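## 4. First-Time Setup of the Skavdale Washer

Complete Section 3 (Unpacking and Leveling) before you begin. The shipping bolts must be out and the drain hose must be secured to the standpipe.

### 4.1 Water and power

1. Close both supply valves.
2. Connect the hot hose (red collar) to the left inlet and the cold hose (blue collar) to the right inlet. Hand-tighten, then give each collar a quarter turn with pliers.
3. Open the valves slowly and check the collars for drips.
4. Plug the washer into a grounded outlet. Do not use an extension cord.

**Caution:** Overtightening cracks the plastic inlet threads. Cracked inlets are not covered by the warranty.

### 4.2 Setting the water hardness

The default setting is 2. If your water comes from a well, test it first.

1. Turn the dial to **Off**.
2. Hold **Rinse** and **Start** together until the display shows `H`.
3. Press **Rinse** to step through the settings.
4. Press **Start** to save. The display goes blank and the door clicks.

If the display shows `119`, the setting was not saved — turn the dial to **Off** and repeat from step 2.

### 4.3 Empty calibration cycle

Run this cycle once, with nothing in the drum. The washer uses it to measure the free spin of the drum.

1. Close the door and select **Service**.
2. Press **Start**. Do not add detergent.
3. Wait for the door to unlock.

Code `696` at the end of the cycle means the drum was not empty or a shipping bolt is still in place.

### 4.4 First load

1. Sort by color and by fabric. Wash new dark items separately.
2. Empty all pockets and close zippers.
3. Place items in the drum one at a time. Do not pack them in.
4. Add detergent to compartment 2 and select **Normal**.

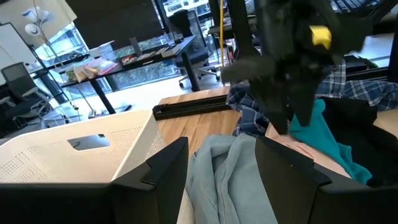 *Fig. 4-3. Light blue garment and white laundry basket.*

**Note:** The drum light switches off when the door is closed. It does not come back on during the cycle.

### 4.5 Maintenance counter

The washer counts completed cycles. At 2,000 cycles the **Service** lamp comes on and stays on until the counter is reset. Replace both inlet hoses at this point, then hold **Service** until the lamp goes out. See Section 9 for hose part numbers.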